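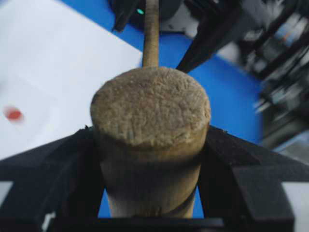 Home Posts Workshop Notes About Search

Teaching a robot to hold a mallet

5 min read

I thought the hitting would be the hard part. I've spent most of this month driving a pair of robot arms by remote control, and before we started on the mallet task I had a whole list of worries about swing speed and bounce and whether I'd smash something expensive. So far nearly all my trouble has been with the grip.

The way we do it at Garkero, I hold a pair of small handles and the big arms copy whatever my hands do. Every run gets recorded, and the good ones go into the pile the robot learns from. The target for this task is 200 good runs. I did the first batch on 8th May and threw out most of it.

My first instinct was to grab the mallet by the handle, like any person would. Try that with two flat fingers and a skinny round stick, though! The head is where all the weight is, so the whole thing wants to swing round and point at the floor. You can squeeze harder, but then it just rolls more slowly. So I started taking it by the head instead, with the fingers closed on either side of the wood and the handle sticking out, and then passing it across so the other arm can come in and take the handle. It's two grabs where a human would use one, and it feels silly the first few times you do it. I'm fond of it now.

Consuelo Tlapale, who has been driving these arms a lot longer than I have, watched me for a while and told me I was rushing the handover. She was right (annoyingly). I was opening the left hand the moment I saw the right one close, and my eyes were ahead of the grippers. Her rule is to close, wait a beat, give the smallest tug you can manage, and only then let go. My keep rate went up that same afternoon.

The wrist cameras help more than I expected. From the main view I can't judge how deep the wood is sitting between the fingers, and from the wrist view I can. The catch is that you get hooked on it and forget where your elbows are. I bumped the arms together 3 times in one session by staring at the close-up.

Other bits, for anyone doing the same kind of work:

Start the mallet at a different angle every run. I got lazy and had to redo a stretch where it was lying the same way each time.

If you fumble and recover nicely, keep the run. Barness disagrees with me on this and we're still arguing.

Take a break every 2 sets. My left shoulder creeps up to my ear otherwise.

Next up is the actual tapping, with pegs. I've done a handful of practice swings with nothing under the mallet and they look pretty timid, so I need to loosen up before we record any.

Contact | © Workshop Notes | Back to top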